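Turnadar is a maker of small kitchen appliances based in Plolbridge. It was founded by Unai Campos, an electrical engineer, and was listed on the stock exchange in 2000. It has been privately held since a buyout by the investment firm Kauppinen.

History

Campos started the company as a repair business and moved into manufacturing after buying the tooling of a bankrupt toaster maker. The share sale in 2000 paid for a second plant, at Skarnerik, where most of the company's ovens and kettles were later built. Sales grew for several years, but the share price fell after a recall of kettle bases, and the company stopped paying a dividend.
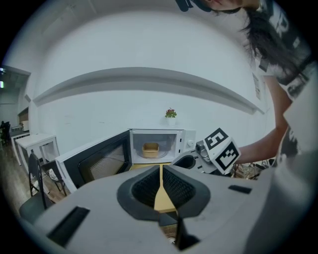 A white microwave oven with the door open

Buyout

Kauppinen, already the largest outside shareholder, made an offer for the rest of the shares in May. The board turned down the first bid as too low and accepted a higher one after talks that lasted more than 4 weeks. Campos supported the sale and kept a minority stake. Some small shareholders objected to the price and asked a court to review it. The court let the offer stand, and the shares were delisted soon afterward.

Management

Maite Barrios, formerly head of finance, became chief executive when the buyout closed. Under Barrios the company sold its vacuum cleaner line and moved its head office into the Plolbridge plant. It no longer publishes quarterly results. The board has 2 seats reserved for employees, one for each plant.

See also

Going-private transaction
Minority shareholder
Home appliance industry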